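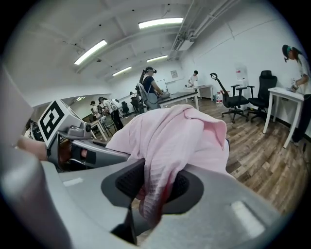
Hand-held grippers - rubber pads or bare shell for cloth?
Posted by Etholm, 25 Sep 2021

Hi all, hoping someone has been down this road. We're comparing two sets of finger pads on our hand-held grippers and I can't decide which to order more of. The soft rubbery ones hold a thin ribbed cloth lovely, but when I want to let go it hangs on to the pad and I end up shaking it off like a bit of sticky tape! The harder ones let go nicely and then miss the pick-up half the time. I did 190 goes with the soft pads and 149 with the hard ones, all two-handed, laying a cloth over a chair. Also the marker cubes on top seem to drop out of tracking whenever I hold both grippers close together. Is that the pads, my technique, or the cameras?
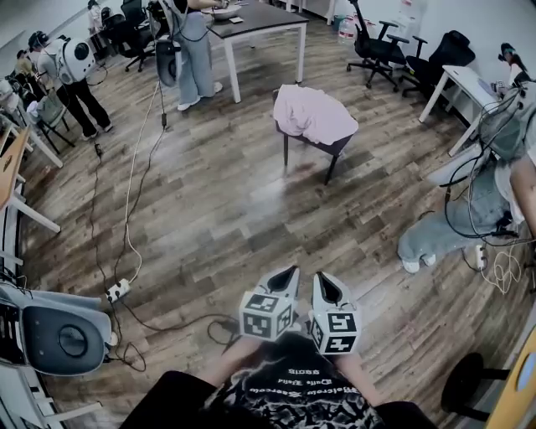 I should say I'm using a chair because it's the nastiest thing I could think of (seat, back, legs to snag on) and a flat table told me nothing, both pads looked perfect on it.

Watard
Soft pads, every time, but dust them. We had the same trouble in February and a wipe with a dry cloth between goes sorted most of it. Open the fingers wide before you pull away, too - if you lift while they're still half closed the fabric comes with you. The tracking is a separate thing altogether. Try turning your wrists out a touch so one cube isn't hiding the other.

plodent_877
just buy the hard ones, they last longer

Žukauskas
Wouldn't go by that, it depends on the cloth. I run one of each, soft on the left hand to hold and hard on the right to place, and I've been happy with it. Do your next lot with the same person on both sets though, or you're comparing people.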